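Put the Thickness on the Label 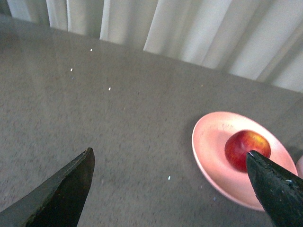 Page last changed: May

Countertops are sold by color. A buyer walks into a showroom, picks a gray or a brown from a rack of small squares, and is told the price per square foot. The square has a name on the back. In most showrooms I have visited it does not have a thickness, an absorption figure, a statement of what the material is made of, or a method for repairing it. I think this is a defect in how the product is sold, and that a printed label on every sample would fix most of it.

My interest comes from repair work. I fit and refit kitchens in Flulham, and a large part of the job is dealing with surfaces whose owners do not know what they have. A speckled gray top may be natural stone, engineered stone, solid acrylic, or a printed laminate over board. From standing height these can look much the same. They do not behave the same. A hot pan left on laminate can lift the top layer. Acid will etch a stone that contains calcite and leave a true granite alone. A scratch in solid acrylic can be sanded out, and the same abrasive on a polished stone leaves a dull patch that is costly to bring back.

The usual reply is that the salesperson will explain all this if asked. Some do. The buyer, however, has to know which question to ask, and the answer is verbal. Six years later the house has been sold and the answer went with the previous owner. A label, or a stamp on the underside near the sink cutout, stays with the slab.

Thickness is the item I would put first. The difference between a 12 mm top and a 20 mm top cannot be judged from the front, as the edge is commonly built up with a mitered strip. The built-up edge is a legitimate method and I use it myself. The trouble begins when someone orders a heavier sink, or cuts a second hole for a tap, on the assumption that the slab is as thick as its edge. Unsupported spans and the narrow strips of material in front of a sink are where tops crack. Of the 17 cracked tops in my job book, all but 2 failed at the sink or the cooktop cutout, and in most of those cases the owner had overestimated the thickness.

Second is the sealer. Buyers are told that a top is "sealed," as though this were a permanent property. A penetrating sealer is a consumable. Its life depends on the stone, the product, and the cleaner used on it afterward. A label should state whether the material needs a sealer at all, which type was applied, and when to test it. The test takes a spoonful of water and a quarter of an hour: if the surface darkens under the water, the sealer is due. Engineered stone generally needs none, and people who seal it anyway get a hazy film which they then try to remove with something stronger.

Third is origin and batch. Matching a replacement piece is difficult enough with natural material. With manufactured material it should be easy, and it is not, for the simple reason that the name on the sample belongs to the showroom and the batch belongs to the factory. Musoron sells a mid-gray under one name through its trade counter and a different name through its retail site. Wallner has used the name Gudo for 2 separate patterns, one with a fine fleck and one noticeably coarser. An owner who remembers only "Gudo" has even odds of ordering the wrong one.

I have heard three objections. The cost objection is weak. Slabs already carry factory stickers, which are thrown away at the cutting stage. Transferring the same data to the underside is a few minutes of work. The objection that customers do not read labels is partly true and does not matter much, as the fitter will read it, and so will the next fitter. The third objection is that a full label would scare buyers away from softer stones. It might scare a few. A marble top in a kitchen where people cook with lemon juice and wine will mark, and a buyer who would be put off by that fact should have it before paying. Others accept the marks, and they lose nothing by being told.

I am less sure about making the label a legal requirement. Mandatory labels tend to grow until the useful figures are buried in warnings - the instruction sheets for silicone sealant are a fair specimen. A voluntary format agreed on by the larger suppliers, kept to one side of a card, would be better if they would agree to it. So far they have shown little interest.

Until they do, ask for the factory sheet before the slab is cut, write the thickness and batch on the inside of the sink cabinet in permanent marker, and keep the offcut.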